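Drosness Ceiling Airer
Made by Zetmont at the Valalen workshop
£68 including pulleys, rope and one cleat
In stock

Overview | What's in the box | Fitting | Spares | Questions

The Drosness is a clothes airer that goes up to the ceiling on a rope and comes down again when you let it. Your great-grandmother would recognise it at once and ask what you paid. We have changed very little about the idea, having looked for improvements and found mostly ways to make it beep.

Warm air collects at the top of a room, where it does no good to anyone except spiders. Hang the washing up there and it dries overnight in most kitchens, somewhat slower in a spare room, and at its own stately pace in a house where the heating is a matter of principle. It will also give you back the patch of floor where the folding airer lives, along with the shin you bark on it every December.

Four wooden rails run between two cast iron ends. The rails are pine, planed and sanded, and left bare so that you can oil them or not. Most people mean to and then don't. Bare pine is fine with damp cotton, but new red towels will leave their mark on it, as they do on everything.

Sizes

The standard rail is 1,000 mm long, which takes a double duvet cover folded once lengthways and still leaves a rail for socks. Longer rails can be cut to order. Please measure the room first, then measure it again with the door open. We once supplied a very handsome long set to a customer in a narrow scullery, and it came back with a polite note and a dent.

Maximum load: 9 kg, evenly spread
Rail length: 1,000 mm
Rope: cotton, 5 mm
Ends: cast iron, black or cream
Rails: pine, unfinished

Nine kilos is a normal wash, spun. It isn't a wet rug, and it isn't a child, however light the child claims to be. Put the heavy things on the two middle rails and the shirts on the outside, and the whole affair will hang level. Put all the jeans on one side and it will hang like a picture in a seaside guest house.

What's in the box

Two cast iron ends
Four pine rails
One single pulley and one double pulley, with screw plates
Rope, with the ends whipped
One wall cleat
Screws for timber joists
Instructions, rewritten

The instructions used to be a single sheet of diagrams by our founder, who could see perfectly well what he meant. Ekaette Onuoha in our workshop has replaced them with sentences. Complaints have dropped sharply, although we do get the occasional letter asking for the old sheet, which we understand is hanging in a few downstairs loos.

Fitting

You'll need a drill, a pencil, a stepladder and a second person to stand back and say "left a bit". Allow an evening. Both pulleys must go into joists. Plasterboard will hold an airer just long enough for you to put the kettle on and feel pleased.

Find the joists with a detector or by knocking. Mark both pulley points, check they line up with each other, and drill pilot holes. The double pulley goes on the side nearest the cleat. Screw the cleat to a solid wall at chest height, out of reach of toddlers and clear of the light switch. Thread the rope as shown on page two, tie off the ends with the knot on page three, and try it empty a few times before trusting it with a jumper you like.

If your joists run the wrong way, fix a batten across two of them and screw the pulley to that. We don't sell battens. Any timber yard will cut you one and seem mildly disappointed by the size of the order.

Concrete ceilings need different fixings, which we can advise on but don't stock. Suspended ceilings are a no. Lofts with sloping ceilings are usually a yes, with some sighing.

Looking after it

Check the rope for wear when you think of it, and replace it when it goes furry. A drop of oil on each pulley will stop the squeak. Several owners have told us they like the squeak, in which case do nothing and it will look after itself. Wipe the ends with a dry cloth. If the black ones lose a bit of paint, stove paint covers it nicely.

Spares

Rope, replacement length
Single rail, pine
Double pulley
Cleat
Pair of ends, black or cream

We keep spares for every airer we have made, including the first batch, which had slightly fatter rails. If yours won't fit the current ends, you have one of those, and Rafsan Nanayakkara will turn you a replacement to the old pattern. Please tell him the diameter. He can't tell from "the usual size".

Questions people ask

Will it drip?
If the washing is dripping, yes. Spin it first.

Can I hang pans from it?
You can hang anything up to the stated load. It will stop being a clothes airer the day you do, and you'll be back here ordering a second one.

Does it smell of cooking?
The airer doesn't. The shirts will, if you fry onions under them. Raise it after supper and open a window.

How long is the Mohammed model?
The Mohammed was our wall-mounted airer and is no longer made. We still have a few wall brackets for it, so ring the workshop if yours has come adrift.

Can I return it?
Yes, unused and with all its screws. We do count the screws.

Delivery is by courier, in one long box and one small, very heavy one. 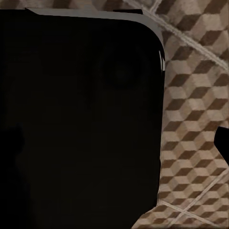
The two boxes sometimes travel separately, so wait for both before you get the ladder out.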